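Keep the Kitchen in the Hall

The council in Grivcombe wants to take the kitchen out of the community hall. The plan calls it a "servery upgrade", and what it describes is a zip tap, a bar fridge, a microwave and a bench to put platters on. The stove goes. The double sink goes. The pantry becomes storage for chairs. I think this is a mistake, and I think other towns are about to make it too, so I have gone through the reasons given and will say why I don't accept them.

The first reason is money. A commercial kitchen has to be inspected, the gas has to be certified, the grease trap has to be pumped out. The council puts the running cost at $267 a month. I have no quarrel with the figure. It is less than the same budget sets aside for mowing the roundabout on the Horevden road, and I have never seen anyone eat lunch on the roundabout.

The second reason is use. According to the bookings register, the kitchen was hired on 30 occasions last year. That sounds low, and it was read out at the meeting as if it settled the matter. The register counts only the times someone ticked the kitchen box and paid the extra fee. It leaves out the seniors' lunch, which has a standing arrangement, and it leaves out the cricket club, which has a key. It also leaves out every funeral, as the fee is waived for those and the form isn't filled in. Anyone who has been to a funeral in this town knows where people go afterwards, and knows that the sandwiches are made on site by whoever turns up early.

The third reason is that people don't cook any more. I hear this one most often, usually from people who cook. They mean that other people don't. There is some truth in it. Plenty of households in the new estate have a good bench and a good oven and get dinner in a bag from the highway. Having the equipment has never made anybody use it. What gets people cooking is having someone to cook for, and someone beside them who knows how long the spuds take.
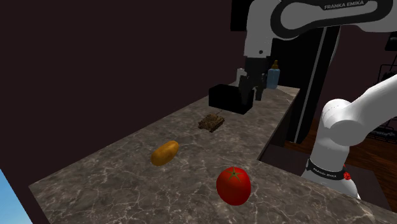

Horevden got rid of its kitchen three years back and the sky did not fall in, Driken wrote under the shorter version of this piece on the town noticeboard. The hall there is booked more often now than it was before, the toilets finally got done, and the people who want to cook for a crowd use the football club. You are defending a room you remember, and the young families would sooner have the storage and a decent heater.

That is a fair point about the heater. The hall is freezing in June and has been for as long as I have lived here. But the comparison with Horevden doesn't hold up well. Horevden has a football club with a licensed kitchen, open to anyone who asks. Ours has a barbecue on a trailer. If our hall loses its stove, the nearest one the public can hire is a half-hour drive away, and the seniors' lunch isn't going to make that drive with a tray of lasagne on the back seat.

As for the bookings, Horevden's went up after the hall was repainted and the hourly rate was cut. The kitchen came out in the same year. I don't know which change did the work, and neither does anyone else, but I would look at the rate first.

There is also the question of what happens in an emergency. During the floods the hall was the evacuation point for the low side of town, and 297 meals went out of that kitchen before the road reopened. The council's own review thanked the people who made them. The plan now on the table says that in a future event meals would be "sourced externally". When the road is cut, I would like to know from where. 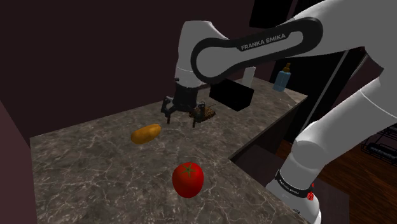 None of this means the kitchen should stay exactly as it is. The oven door has to be held shut with a chair. The exhaust fan can be heard during speeches. The cupboards are full of cups without saucers and an urn that trips the power if the lights are on over the stage. I would happily see the lot of it cleared out and replaced with less. Two good ovens, a proper bench, the sinks we have now, and hot water that arrives before the washing-up is finished would do.

Aoki Design, the firm that drew up the servery, was asked at the meeting what it would cost to do that instead. The answer was that it hadn't been part of the brief. It ought to be. A council can't say one option is too dear when it has priced only the other.

So my request is a small one. Hold the decision over, get the second quote, and fix the bookings register so that it counts the funerals, the cricket teas and the lunches. Submissions close at 5 pm on the last day of the month and can be left at the library desk. They don't need to be long. Mine is a page and a half, and most of it is about the oven.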